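Planned obsolescence in home computers

Planned obsolescence in home computers is the claim that makers of desktop and laptop machines set out to shorten the useful life of what they sell. The phrase is older than the home computer and was first used of cars, light bulbs and household goods. It is applied today to almost any product that stops being useful sooner than its owner would like, and much of the disagreement over it comes from that loose usage. A machine that fails early, a machine that is costly to fix and a machine that no longer runs current software are three separate complaints. Popular accounts tend to treat them as one.

Definition

Writers on the subject usually separate physical obsolescence, in which a part wears out, from functional obsolescence, in which the part still works but the things around it have changed. A third kind, style obsolescence, is often added, though its place in a discussion of beige and black boxes is doubtful. The word "planned" requires a plan. Few authors who use the term produce one, and those who do often rely on a single memo or a remark by a former employee.

Bergþóra Thygesen, whose essay "Who Planned It?" is the most often cited criticism of the idea, argued that a cheap part is evidence of a low price and of very little else. She accepted that makers know fairly well how long their parts will last. Her objection was to the step from knowing to intending, which she said was nearly always taken without support.

Desktop machines

The desktop tower is an awkward case for those who believe in the theory. Its main parts have long been sold separately, and for much of its history an owner with a screwdriver could replace the power supply, memory or storage without asking the maker. Many towers have been kept going well past the point at which their first owners were told to replace them.
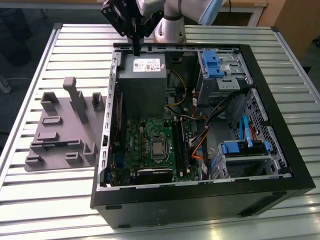

Supporters of the theory reply that the standard layout is less standard than it looks. Some makers have used power connectors and board shapes of their own, so that an ordinary replacement will not fit. The Brareck line of office desktops is the usual example. Its power supply had a connector found on no other brand, and when Brareck stopped selling the part, owners were left with adapters of uneven quality. Whether this was done to force new purchases is disputed. The company said the connector saved space. The case it was fitted in had plenty of space, a point its critics made at once and which the company does not seem to have answered.

The Olley survey

Much of the writing on the subject leans on a survey published by the consumer group Olley, which collected replies from 3000 owners of home computers. It is widely quoted as showing that machines "die" after 5 years. The survey did not ask when machines died. It asked when they were replaced, and a large share of those who answered said that the old machine still worked when they bought the new one.

The sample was also made up of people who chose to reply to a notice in a repair newsletter. Such readers are likely to be more interested in breakdowns than the public at large. Olley noted this in the back of its report, but the note is missing from nearly every article that repeats the number. A later edition kept the same question and the same method, and its results should be read with the same care.

Claims about capacitors

A common story holds that makers chose poor capacitors so that boards would fail shortly after the warranty ran out. Faulty capacitors did reach the market in large numbers and did ruin many boards. The failures are well recorded. The motive is not, and the pattern fits badly with a plan, as a good many boards failed while still under warranty and had to be replaced at the maker's expense. Ebuka Balogun, who is otherwise friendly to the theory, left capacitors out of his book on the subject for this reason.

Balogun's own case rests mainly on software. He pointed to the Dekik laptop, which lost support for its wireless card 9 months after the last unit was sold. The card itself was sound and went on working under other operating systems. This is perhaps the strongest example in the literature, though it shows that a company stopped spending money on an old product, and a reader may fairly doubt that this is the same thing as a scheme.
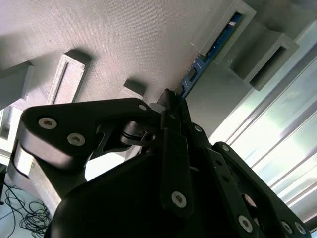 Repair and resale

See also: Right to repair; Electronic waste; Refurbished goods

The trade in used computers offers a rough check on the stronger claims. If machines were built to fail on a schedule, dealers would be expected to avoid those nearing the end of it. In practice, former office desktops are sold in bulk at an age when they are supposed to be worn out. The reseller Katiyar has given a 9-month guarantee on such stock, which it would be unlikely to do if returns were heavy. Dealers test machines before sale, however, and the ones that fail are never counted, so the check is a weak one.

Repair shops report a different picture, as might be expected from businesses that see only broken machines. Their figures on the most common faults are often quoted as if they described all computers in use. They also tend to leave out dust, spills and dropped machines, which owners do not always admit to.

Laws that require makers to supply parts and manuals are sometimes described as a remedy for planned obsolescence. They do not depend on the theory being true. A law that makes repair cheaper will help an owner whether the fault was intended or not, and several supporters of such laws have avoided the term for that reason.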